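The new machine came in March, on a lorry that couldn't get round the corner by the bakery, so half of Desham came out to watch us push it the last bit on a trolley. It was called a Camo. It had a number as well but we only ever said the Camo, and within a week Erasto was saying good morning to it, which I told him was a slippery slope.

I should explain what we did at Plendier before that. Old chargers came in by the sack, from offices and hotels and phone shops closing down. We untangled them, tested them, wiped them, coiled them, bagged them and stuck a label on, and off they went to be sold again. Seven of us did the lot! You'd start on testing, get bored, swap with whoever was on labels, and the day went by in a sort of muddle that suited me very well. I'm a talker, and I like a job where you can move towards the person you're talking to.

The Camo did testing, bagging and labels. You fed coiled cables in one end and bags dropped out of the other, and it could get through 2,000 in a shift if nothing jammed. On a good day the seven of us had managed 467, and we'd had cake for that. Erasto Kaijage had written the number on the wall by the kettle, and after the Camo came somebody painted over it. Decorating, they said. Only that bit of wall, mind.

So what was left was the front end. Untangling and coiling. Three people went over to the Mabula warehouse, one took the money and bought a share in a boat, and those of us who stayed got a bench each and a heap each, and that was the job now, heap after heap. Mine was in the little alcove at the back, with the brown board up behind it. I'd papered that with the newspaper a while before, sideways, and don't ask me to read it, I've had a crick in my neck ever since from the wig masters of Japan.

What I hadn't expected was that I'd get good. Before, I'd coiled cables the way you coil a hosepipe, crossly. Now I had hours of it. I learned to find a plug first and follow it back, and not to pull, ever, and to keep the strand tight in the right hand while the left one does the gathering. The Camo was fussy, you see. A fat coil jammed it. A loose coil jammed it and then it beeped, and the beep went on until Erasto came and opened the flap.

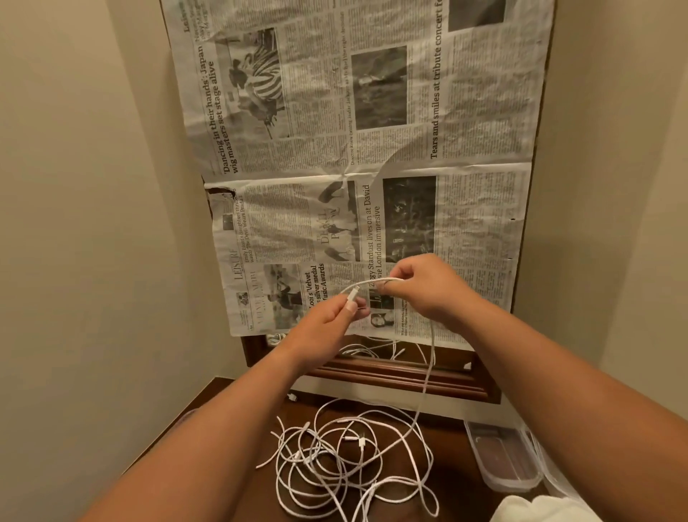
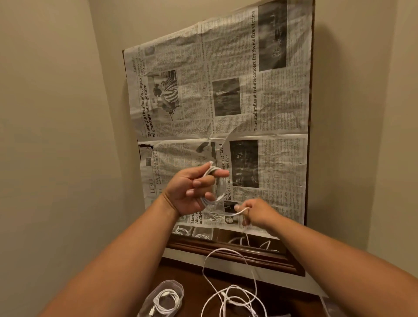 They'll have a machine for the coiling too by next year, Beatrice Kinyua told me, and I'd rather you heard it from me than from the noticeboard. She stood at the end of my bench with her coat on. She'd seen one on a visit, she said, and it was slow, slower than me by a mile, but it didn't go home.

I asked her what it did with a knot.

It stopped, she said. It stopped and waited for a person.

Well, I went home and told my sister that I was going to end my days as the person a machine waits for, and she said that sounded quite grand, like being a duchess. She works in a school kitchen. They've tried to automate her twice and both times the thing went back in its box (gravy).

But I kept thinking about it. I'd be on a heap and I'd catch myself wondering which bits were the knots. A lot of what I do isn't a knot at all, it's just round and round, and I could see a machine having that off me and I wouldn't even mind, not for the wrists. It was the talking I minded. Once it was Erasto at the Camo and me in the alcove, we were 20 steps apart, I paced it, and you can't hold a conversation at 20 steps over a fan. You can shout "What?" at each other, and we did a fair bit of that.

So I went and found Beatrice and said, when your coiling machine comes, where's it going? She said next to the Camo, she supposed. I said then the knots want to be next to the Camo as well, don't they, if it's going to stop and wait. It's no good it waiting for somebody to walk the length of the building. She looked at me for a good long time. She knows perfectly well when she's being handled, Beatrice, she's got three brothers.

You want to sit by Erasto, she said.

I said I wanted to reduce downtime.

She said she'd think about it, and then nothing happened for weeks, because that's Plendier. I did my heaps. The Camo beeped. Erasto wrote 467 back up by the kettle in biro, very small, and I pretended I hadn't noticed.

Then one morning I came in and there was a strip of yellow tape on the floor beside the Camo, marking out a square big enough for a bench and a chair. I put my bag down in the middle of it. Erasto leaned round the side of the machine and started telling me about his cousin's wedding, from the beginning, and the fan was so loud that I had to pull my chair in closer.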